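Kerach water off again as Grolau main goes for third time since September

Households on the east side of Kerach were back on bottled water this morning after the Grolau Road main burst again. Third time since September. Same stretch, same side of the road, near enough the same hole.

The pressure dropped just before 5am. By half past six there was water across both lanes outside the bakery and down the steps into the car park behind the library, which shut for the day. The 800 homes between Grolau Road and the canal lost supply completely. Streets further up the hill, round Kumsa Lane and the allotments, had a trickle. Some brown.

Iltton Water, which took over the network from the old district board, said crews were on site within the hour and that a section of pipe would have to come out. The company would not give a time for the road to reopen. A spokesman said supply should be back "in stages" through the evening, with the higher streets last.

Residents have heard that one before.

"They said in stages last time and stages meant Tuesday," said Duygu Coşkun, who runs the launderette on the corner and had to turn away her first customers at seven. "I've got service washes sitting there from yesterday. Hotel sheets. I can't do them, I can't send them back half done. I rang and got a recorded message telling me there was a problem in my area. I know there is, I'm stood in it."

She lost two days' trade in the September burst and one in the burst after that. Her claim for the first was settled at £140. The second is still open.

Bottled water was being handed out from the leisure centre car park from 8am, two packs per household, more for anyone with a baby or a medical need. The queue was back to the roundabout by nine. People without cars were told to ring for a delivery, though several said the line was engaged all morning. A second collection point opened at the Kumsa Lane church hall at 11 and was much quieter, so go there if you can.

Schools. Grolau Primary closed. Canal Street Infants closed. The secondary stayed open for exam years only, with portable toilets brought in. Parents got the text at 7.40, by which time plenty were already on the way with children in the back.

The surgery on Grolau Road cancelled routine appointments but is seeing urgent cases at its other building. Ring first. The pharmacy next door is open as normal.

What is wrong with the pipe is not really in dispute. It is cast iron, it was laid 70 years ago, and it runs under a road that now carries every bus into town and most of the lorries going to the trading estate. Iltton Water's own plan has it down for replacement, but the work was put back twice, first for the bridge repairs and then when the contractor pulled out. Each burst has been fixed with a clamp or a short new length, and each time the join next along has gone.

Councillors will ask for the replacment to be brought forward when they meet the company next week. They asked the same in the autumn. The company said then that it would look at the programme, and it was asked today what came of that look. It said the programme was under review.

There is also the matter of the road itself. The last patch had already sunk before this week and a cyclist came off on it last month, bruised but all right. The highways team says it will not resurface until it has been told in writing that nobody is going to dig it up again. Nobody has told them that.

Buses 4 and 11 are going round by the station until further notice. Stops on Grolau Road and at the library are not being served. The 9 is running but late – 20 minutes late when we last checked. Drivers are asked to keep off Kumsa Lane, which is narrow and was already blocked once this morning by a delivery van meeting a tanker.

Compensation: Iltton Water says homes without supply for more than 12 hours will get an automatic £70 off the next bill. No need to apply. Businesses do have to apply, on the form, with takings for the same day in an ordinary week. Keep receipts for anything you have had to buy. If you are still waiting on a claim from the earlier bursts, the company says to quote the old reference and not start a new one, as that sends you to the back of the pile.

When the water does come back on it may be cloudy or brown for a bit. Advice from the company is to run the cold kitchen tap, gently, until it clears. Kitchen tap first, not the bath, and not the hot. Don't put a wash on until it is clear or you will have tea coloured shirts. Leave the dishwasher as well. If it's still brown after an hour of running on and off, ring them. White and cloudy is only air and will settle in a glass from the bottom up.
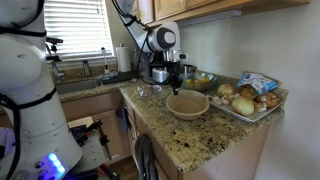
Kitchens across town: run the cold tap until clear before cooking or washing up.

No boil notice is in place. The company said samples were being taken through the day and it would contact customers direct if that changed. Anyone who would rather boil it can, obviously, and people making up feeds will be boiling it anyway.

Check on neighbours, particularly in the flats at the canal end, where the pumps trip when the pressure goes and have to be reset by hand. Last time the top two floors were off for most of a day after everybody else was back. The housing office says it has someone on call tonight for the reset. The number is on the board in the lobby.

Ms Coşkun said she would open tomorrow if there was anything in the taps by six. If not she will be driving the hotel's sheets to her cousin's shop in the next town and doing them there, at her own cost, and adding it to the form.

"I'm not even cross with the lads in the hole," she said. "They were here at five, in the freezing dark. Somebody took them bacon rolls. It's whoever keeps deciding a clamp will do."

A public meeting had already been fixed for Thursday at the church hall, 7pm, on parking. Organisers say the main will now go first on the agenda and parking will be taken if there is time. Iltton Water has been invited and had not replied when we put this up.

We'll update this page as streets come back on. If yours is on, or isn't and should be, send us the street name and the time.

Update, 3.15pm: water reported back at the bottom of Kumsa Lane, low pressure, cloudy. Nothing yet on Grolau Road or Canal Street. Library now says it expects to open tommorow, ground floor only, with the car park behind it still shut.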